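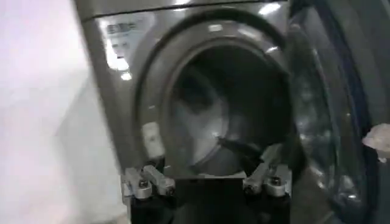 Updated 28/05/2025

These notes are for the people who take home the cloths and the other things from our chapel in Bimmont and bring them back clean. Many of you have asked me the same questions at the door, so I have written the answers in one place. My English is correct, I hope. Đạt Giáp read the part about brass and changed it in two places.

## Before you wash anything

Look at the corner of the cloth. Every cloth that belongs to the chapel has a small cross sewn in red thread and a number. Write the number in the book in the vestry, with your name. Last November we lost the long cloth for the side table and found it again after Easter, in a bag with somebody's curtains.

Communion cloths are always rinsed first by hand, in a clean bowl with plain cold water. The water of this first rinse is not poured in the sink. It goes on the ground, under the pear tree behind the chapel or in your own garden. This is our custom, and visitors from other churches may do differently. After the first rinse the cloth is washed like other linen.

## Wine and grape juice

Do not use hot water. I know that many mothers taught hot water, mine also, but it can make a fresh stain stay.

1. Press the stain with a white towel. Do not rub.
2. Put the cloth in cold water for 30 minutes.
3. If you still see color, put a little liquid soap on the place and wait again.
4. Rinse and look at it in daylight.

Do not iron a cloth with a stain in it. The iron will fix the stain and then there is very little we can do. If the stain is old, or it is on the lace, please do not experiment. Bring it to me in a bag with a note.

For white linen without embroidery you can use oxygen bleach, the powder, in the amount written on the package. Chlorine bleach is not for our cloths. It makes the linen weak and after some years there are holes along the folds.

## Candle wax

Wax is easier than people think if you are patient.

- Put the cloth in a plastic bag and leave it in the freezer for two hours.
- Break the wax with your fingers and take off the pieces with a blunt knife or the edge of a spoon.
- Put brown paper under and over the place and pass with a warm iron. Change the paper when it becomes greasy.
- Wash after that, not before.

Use paper without printing. One year I used a grocery bag with letters on it and the cloth received the letters.

Colored candles are a different problem. The purple and the pink of Advent leave dye even when the wax is gone. Dab with rubbing alcohol on a piece of cotton, and try it first on the hem. On the floor or on the wooden bench, let the wax become hard and lift it with an old plastic card. Please do not use a knife on the benches.

## The washing machine

A machine at home is good for the plain cloths, the towels and the white robes of the children. Some small rules:

- Wash chapel linen alone. One blue sock is enough.
- Cold or warm water, the gentle program, slow spin.
- No fabric softener. It stays in the linen, and a purificator with softener in it does not dry a cup well.
- Close all the hooks and zippers of the robes and turn them inside out.
- Anything with lace goes in a mesh bag.
- If your machine has a rubber ring at the door, wipe it inside the fold with a damp rag before you begin. Gray dirt sits there and it likes to go on white cloth.

The stoles and the pulpit hanging do not go in any machine. They have a lining and a stiff layer inside, and these shrink differently from the front. They go to the cleaner in Sirnton, and Hưng Phí takes them there two times in the year. Give them to him on a hanger and do not fold them.

## Drying and ironing

Take the linen out when it is still a little wet. If you hang it until it is fully dry you will fight with it for the whole evening. Iron from the wrong side first, then the right side, from the middle to the edges. Embroidery is ironed only from the back, face down on a thick towel.

Starch is not necessary. If you like it, use very little and never on a cloth which goes into the drawer for a long time. It turns yellow and insects are interested in it.

The long altar cloth should not be folded at all. Roll it on the cardboard tube with the right side out, and cover it with white tissue. The small communion cloths are folded in three and then in three again, so that you have nine squares when it is opened.

## Brass and silver

*(with the corrections of Đạt)*

First find out if it is really brass. Our two tall candlesticks have lacquer on them, and polish will make spots in the lacquer. For these use a soft cloth, warm water and a drop of soap, then dry immediately.

The offering plates have no lacquer and can be polished, but two times in one year is sufficient. Take off the felt circle if it is loose, and if it is not loose, cover it with tape. Work in small circles and change the cloth often. Do not leave white polish in the letters. A wooden toothpick takes it out.

The cup is wiped after each service and washed by hand. No dishwasher, no steel wool, no toothpaste. I write toothpaste because it has happened.

## Hymnals and Bibles

We have 235 hymnals, and most of them are healthy. When you find a loose page, do not use clear tape. It becomes brown and hard in some years. Put the page back at its place and lay the book in the box under the stairs.

If a book smells of damp, stand it open like a fan in a dry room for some days. After this, close it in a box together with an open dish of baking soda, and take care that the powder does not touch the paper. A book with soft, furry mold must be kept away from the other books. Put it in a bag and tell me.

Pencil marks can be erased with a white eraser, from the middle of the page to outside. The names of old families on the first page stay where they are, please.

## What to keep in the vestry cupboard

White towels, brown paper, liquid soap without perfume, mesh bags, cotton, toothpicks, one box of tissue. When something is almost finished, write it on the list inside the cupboard door. The key is with Mrs. Quan.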